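Flikex Rooms — Simulation Scene Pack for Student Navigation Teams

Item 305
Maintained by Tamara Dovhaniuk and Hnat Bilyk, Diltden Robotics Club
Last updated 4 August 2018

Flikex Rooms is the set of furnished interiors used in the club's indoor navigation course and in the Posto round of the spring competition. Teams load a room, connect their own controller and run the search task against the club's scoring script. The pack is supplied as one archive of 549 MB and installs into the team's project folder.

Rooms are joined by framed openings without doors. Wall colors are flat and carry no texture, so a detector that relies on corner features will find little to hold on to in the middle of a wall. Floors differ between rooms and can be used as a cue for which side of an opening the agent is on.

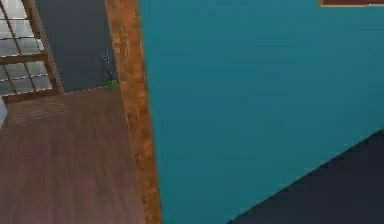 Start poses are drawn from a seed file. The competition file has 822 entries and is released in April; the practice file is included in the archive. Teams may add their own poses but must not edit the originals.

Search targets are placed on furniture. The agent is scored on reaching a target and stopping within the set distance. Contact with furniture ends the run — there is no partial score for a run that ends this way.

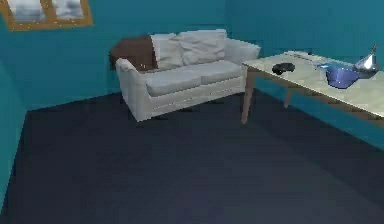
Sofa and long table, with blue bowl and metal jug on the tabletop.

Requirements
Flikex runner, version 3 or later
Controller written against the club's message format
Scoring script (included)

Known issues
Thin table legs may be missed by range sensing at the lowest resolution setting. Use the middle setting or higher.
Log files from earlier runners do not replay.

Fault reports go to Maricel Belmonte. Requests for the Chornovol add-on rooms go to Hnat Bilyk and should include the team name and runner version.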